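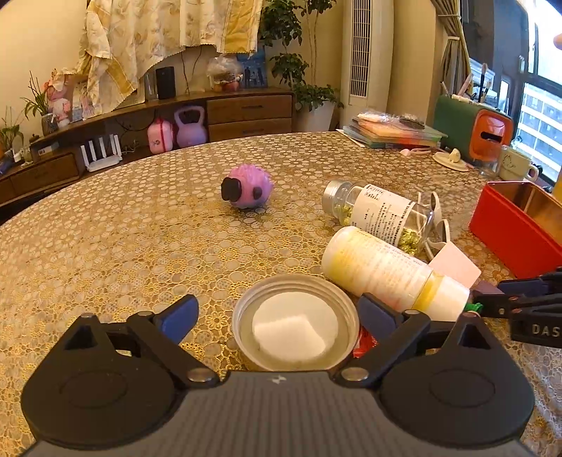 February, a little after 3 in the afternoon. The round table by the window has become the place where everything gets put down and nothing gets picked up again, so today was the day for it. I said the same thing last week and then went out. It still has the lace-patterned cloth on it, the gold and white one, and I had forgotten how much I like the pattern, mostly because I never see it. The purple sheep was standing in the middle of it all, with the candy jar on its side next to it and the white cable lying behind.

I started with the books and notebooks. Took the plastic bag off the top and folded it into the drawer. Two of the notebooks are full and can go in the closet. One is the accounts notebook from Skerkerside, which I keep meaning to close out. I added up the last page while I was there and got 307, the same as in the fall, so at least that is right.

The pens took longer than the books. I tried every one of them on the back of an envelope and threw out the dead ones. The Biro order form was in one of the notebooks, filled in and never sent. I have enough pens without it, so that went in the trash too.

The candy is the gold-wrapped kind and I want it gone before spring. I ate 3 while sorting, which is slow progress. The jar is going on the kitchen shelf with its lid on tight, where I have to reach for it.

Then the red box with the wooden tray. It came from the Coşkun shop and I paid 40 for it, which seemed like a lot then and still does. I thought about using the tray for mail. For now it is on the chair in the hall. The pink card I kept. It can go on the long cabinet beside the speaker if I move the fruit.

Watered the pink flowers and the little green plant while I was over there. The kettlebell on the lower shelf has dust on it. I wrote down 100 swings a day on the first of the month and have done none of them, so I wiped it off and put it back.

Still to do: shake out the tablecloth, find out what the white cable belongs to (I tried it on the Nokero lamp and it does not fit), and wash the beige mug. The curtain needs washing as well but that can wait for a dry day. It is getting dark over the apartment building now. Soup for dinner, and I am going to eat it at the table.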